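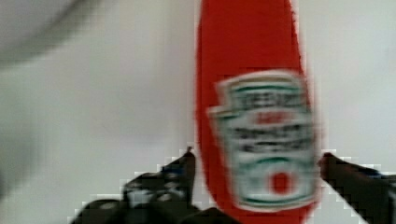 3. Method

The project looked at how small business websites in Sowerby change their home page banner for holidays and local events, and whether visitors notice. Two sites agreed to take part: Filtard, a bicycle repair shop, and Branance, which sells garden furniture. Both already had a simple page builder, so no new software was needed on their side.

For each site I made a plain banner and a seasonal one. The seasonal banner used the same size, the same link and the same wording underneath. Only the artwork was different. Visitors were shown one or the other at random through Condeck, a small testing tool that the department has on its own server. The test ran for 7 weeks from January.

A short survey was linked from the bottom of each home page. It had 6 questions, all optional, and asked what people remembered about the top of the page.

4. Results

The survey had 163 replies. Most came from the Filtard site, which has more regular visitors. People who had seen a seasonal banner were more likely to say they remembered it, but many could not say which event it was for. Several named the wrong one.

Clicks on the banner hardly changed on either site. On Branance there were slightly more on the plain version, though the difference was too small to mean much.

Load times were a problem in the first week. The seasonal artwork had been saved at full size and was slow on phones. I replaced the files — the old ones stayed in some visitors' browsers for a few days — and left that week out of the click totals. The survey replies from it were kept.

5. Discussion

The two sites are very different and should not be compared directly. Survey replies also came from people willing to scroll to the bottom of a page, who may pay more attention than most.

If I did this again I would put the name of the event in the banner as text. Screen reader users got no sign of the change at all, as the alternative text had been copied from the plain version. I only found this when writing up.

6. Files

The banner artwork, survey questions and Condeck settings are in the project folder. The click logs are kept separately and will be deleted after marking.

Report submitted Sunday, June 22, 2025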